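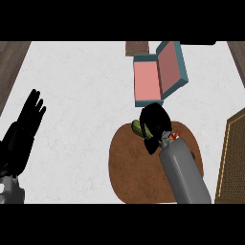 Nerville Library Card Renewals Open for 2019

2019-01-13

The Nerville Public Library has begun its renewal period for resident and non-resident cards. All cards issued before July of last year must be renewed at the front desk or by mail. Cardholders who renew by mail should include a copy of a current utility bill or lease.

Renewal remains free for residents. The yearly fee for non-residents is $40, payable by check or cash. Households with two or more non-resident cards pay the fee once.

The library renewed more than 1,900 cards last year and expects to process 2,000 in the present period. Patrons are asked to allow extra time at the desk during the lunch hour, when lines are longest.

"We would rather see people early than see their holds canceled," said Mwajuma Kombo, head of circulation. Holds placed on an expired card stay in the queue for 2 weeks and are then released to the next reader.

The loan period for new fiction is unchanged. Audiobooks on disc may now be renewed once – by phone or in person – provided no other patron has requested the title.

The Billow Street branch will accept renewals during its regular hours. Questions about lost cards or outstanding fines should be directed to Dirceu Tavares in the business office. Fines must be paid in full before a card can be renewed.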